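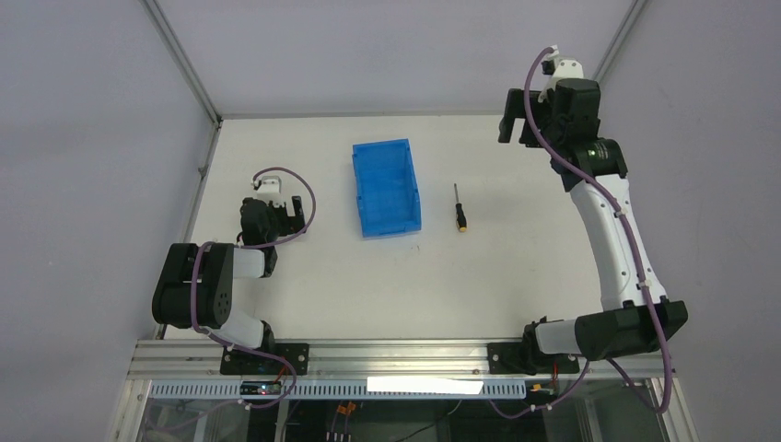
Two-arm cell with blue bin and screwdriver on the tabletop.

Two-arm cells at Trovik: questions from staff

Updated Thursday, July 2, 2026

What work will the cells do?
Hand tools returned from the service vans are sorted into bins before they go back to the stores. The cells take over the sorting of screwdrivers, small spanners and pliers. Power tools, blades and anything over 3 kg stay with the returns bench.

Will jobs be cut?
No posts in the returns section are being removed under this project. Two bench positions per shift become cell operator positions on the same grade. The work changes from sorting by hand to loading, clearing stops and checking finished bins.

Do I have to become a cell operator?
No. Operator training is open to all returns staff and places are given in order of application. Staff who prefer the bench may stay there. The arrangement will be reviewed in December.

What does the training cover?
Starting and stopping the cell, clearing a dropped tool, changing a bin, reading the fault list and isolating the power. It is done in paid hours and ends with a practical check. Arm repairs, cable replacement and wiring below the tabletop are reserved for Masano service engineers.

Can I reach in while the arms are still?
Only after pressing the stop button and waiting for the steady green light. An arm that is not moving may be waiting for its next instruction.

How many tools does a cell handle?
The planning figure is 377 tools per shift for one cell. The bench average is 618 with the present crew. The cells are slower and are meant to run alongside the bench, including through breaks.

What happens when a tool is not recognised?
The cell leaves it on the tabletop and raises a call. The operator removes it, enters the stock number and restarts. Expect up to 50 calls per shift in the first weeks.

Are the sensors used to monitor staff?
Sensor records are used for fault finding only. They are not passed to line managers and are not used in appraisals or for timing breaks.

Who do I report a problem to?
Stop the cell, then ring the shift desk. Enter the fault in Marus before the end of the shift, with the cell number and the last code displayed. Safety concerns may also go directly to your staff representative.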